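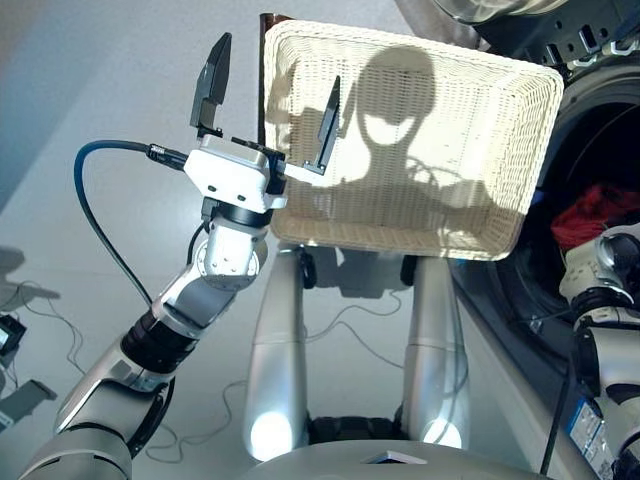 A white wicker basket in the sunlight, beside a front-loading machine with red clothing in the drum.

The basket and the wash

The laundry basket receives little attention in most accounts of household equipment. It is bought once, used several times a week and replaced only when the rim gives way. The residents' association at Flinau, which manages the laundry rooms of 867 homes, has now devoted a chapter of its household guide to the subject. The guide was issued to tenants on 31/07/2018.

Woven baskets remain the most popular choice on the estate. Air passes through the weave, and damp towels left overnight are less likely to smell by morning. A rectangular shape stands neatly against a wall or beside the machine, and a rounded rim is kinder to the hands and to knitted sleeves. The guide advises tenants to run a palm around the inside before buying. Any loose end that catches the skin will also catch a pair of tights.

Pale weaves show dust and need regular care. They should be brushed out with a dry, soft brush, wiped with a cloth wrung out in soapy water, and left to dry on their side. Strong sunlight will yellow some finishes over a summer, and baskets kept near a window should be turned from time to time.

Sorting is treated at some length. Red garments are to be washed by themselves for the first few washes, in cool water, and taken out promptly when the programme ends. The drum should never be packed tight. A hand placed flat on top of the load ought to fit comfortably beneath the upper edge.

The guide runs to 2,000 printed copies, with further copies held at the Ronari office. A similar chapter on airers and pegs is in preparation and will be published in December. Tenants who wish to comment on the present edition may leave a note at either laundry room desk.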